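机器人社团论坛 › 学生项目 › 双臂

最后更新：2022年2月22日，星期二

主题：洗碗机项目，到底要不要给每个手腕都放相机？

trini_manzano：
大家好。我是 Trinidad Manzano，在 Brekano 社团负责双臂小组。中文是我的第三种语言，如果有写得奇怪的句子，请告诉我，我会改。

我们这学期的题目是 Ukovent 杯的厨房项目：机器人要在水槽和洗碗机之间搬杯子和碗。规则不限制相机的数量，但是所有图像必须在一台电脑上处理。我们现在用头部一个相机，再加手腕的相机。组里有两种意见。Esteban 组的同学认为手腕的图像太近，画面的一大半是自己的手，浪费计算。我认为最后几厘米只能靠它。

先看杯子的情况：

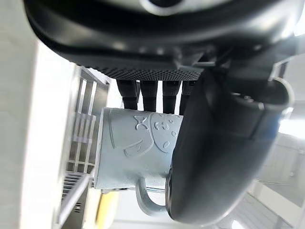
我的理由是这样的。机器人从头部往下看的时候，手背常常挡住杯子，模型只能猜手指和杯子的关系。手腕的相机没有这个问题。我们上个月录了 300 次遥操作的示范，我把抓杯子的部分重新看了一遍，头部相机看不清接触位置的片段比我想的多。很抱歉我没有做正式的统计，所以请不要把这句话当作数据。

想请教做过类似项目的人：你们训练的时候，几个相机是一起输入，还是分阶段输入？

luobo_gan：
一起输入。分阶段听起来很聪明，但是你要自己写一个切换的条件，这个条件以后会让你们很痛苦。我们去年七月在 Breslow 的夏令营里就是这样，手到目标前面的时候程序来回切换，手臂一直发抖。

esteban_k：
我就是那个“认为浪费计算”的人，所以我自己来说明一下。

我没有说手腕的相机完全没有用。我说的是，在洗碗机旁边的时候，它的画面非常难用。不锈钢反光，架子的条又细又密，而且手自己的结构占了上面很大的地方。请看这一张，你们能在一秒钟里面说出目标在哪里吗？

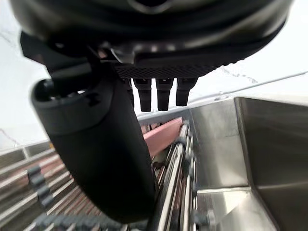 手腕相机的画面。粉色的物体在不锈钢旁边，一部分被挡住了。

如果一个人都需要想一下，我不相信用我们这么少的数据能训练好。我的建议是头部相机提高分辨率，手腕只留一个力的信号。

trini_manzano：
回复 esteban_k：你选了最难的一张 :) 但是我承认，这个角度我也不喜欢。我的问题是：头部相机在同样的时刻能看见什么？如果它也看不见，那么两个都难，手腕至少近一点。

还有，“力的信号”要新的传感器，我们的预算已经没有了。

old_wang_lab：
我插一句。你们讨论的是相机，我觉得先要讨论的是曝光。白墙、白台面，再加金属，自动曝光会一直跳。把曝光和白平衡固定，再录 30 条，比较一下，然后再决定要不要拆相机。这件事一个下午可以做完。

另外快门时间要短。手腕动得快，长快门一定会糊。

luobo_gan：
同意楼上。光不够就加灯，不要加曝光时间。

trini_manzano：
谢谢！曝光我们确实没有固定，我很不好意思。模糊的问题我也找到了一张很典型的：
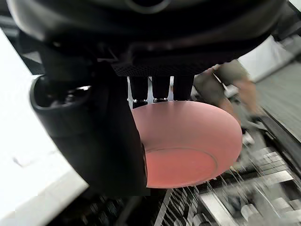

粉色的碗在手里，碗清楚，后面的架子糊了。

但是我想为它说一句话。碗在画面里很清楚，背景糊掉了。对抓取来说，我不确定这是坏事。碗和手一起动，所以它们之间的关系看得见，碗底的那一圈也看得见。模型要学的正是这个关系。要放到架子上的时候当然就不一样了，那时候需要看清楚架子。

esteban_k：
那么你自己也说了：拿的时候手腕相机好，放的时候不好。所以又回到分阶段了，而 luobo_gan 说不要分阶段。我们怎么办？

luobo_gan：
不是的，你没有理解我的意思。我说的是不要自己写切换的条件。两个图像都给模型，让它自己学什么时候看哪一个。数据够的话是可以的。

esteban_k：
“数据够的话”。300 次里面，碗占多少？杯子占多少？据我所知，放进洗碗机架子的那一步，有一部分示范我们后来删掉了，因为操作的人中间停了很久。

trini_manzano：
这个是对的，删掉的那些里面有好几次是我操作的。我在操作的时候总是犹豫先动哪一只手。

我把头部相机的图也放上来，这样大家可以比较：

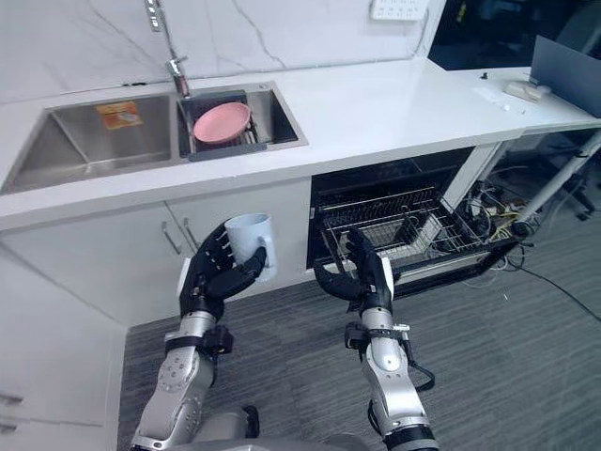

头部相机。左手拿白色马克杯，右手张开；粉色的碗在小水槽的架子里。

从这个角度，整体的布局非常清楚：水槽、打开的洗碗机、拉出来的架子，两只手都在。所以决定“下一步做什么”，我同意 esteban_k，头部最好。可是请看左手和杯子接触的地方，手指的后面发生什么，从这里没有办法知道。

old_wang_lab：
这张图我有另外一个意见：右边地上的线应该整理一下。黑色的长线就在地毯上，有人走过去会绊到。比赛的时候裁判可能不会说什么，但是在我们学校，安全检查会扣分。

回到正题。我会保留所有的相机，但是把手腕图像上面的那一块裁掉。那里几乎都是自己的外壳，位置又不变，对模型没有信息。裁掉以后计算量也下降，esteban_k 应该会高兴一点。

esteban_k：
裁掉我可以接受。不过要小心，圆柱下面的那一块不能裁，杯口就在那个地方。裁多少要一起看着图决定，不要一个人改了配置文件就上传。（上次发生过，我不说是谁。）

trini_manzano：
是我，对不起 :(

那么我整理一下我们组的安排，如果有错误请改正：
1. 固定曝光和白平衡，快门调短，加一个灯。
2. 手腕图像裁掉上面的部分，尺寸周四开会的时候决定。
3. 重新录 30 条，杯子和碗各一半，都要包括放进架子的步骤。
4. 训练 2 个模型，一个有手腕图像，一个没有，其他的设置完全一样。
5. 地上的线用胶带固定。

第四条是给 esteban_k 的。每个模型测试 9 次，杯子和碗的起始位置提前写在纸上，不能临时换。

luobo_gan：
9 次太少了，差一两次说明不了什么。

trini_manzano：
我知道，但是每一次之后要把东西全部放回原位，实验室晚上又要关门。如果两个结果很接近，我们再加次数。

esteban_k：
同意。起始位置由我来写，Trinidad 来操作，这样比较公平。还有一个小的语言问题：你第一段写“给每个手腕都放相机”，一般说“装相机”。

trini_manzano：
谢谢，标题我不知道怎么改，版主可以帮我吗？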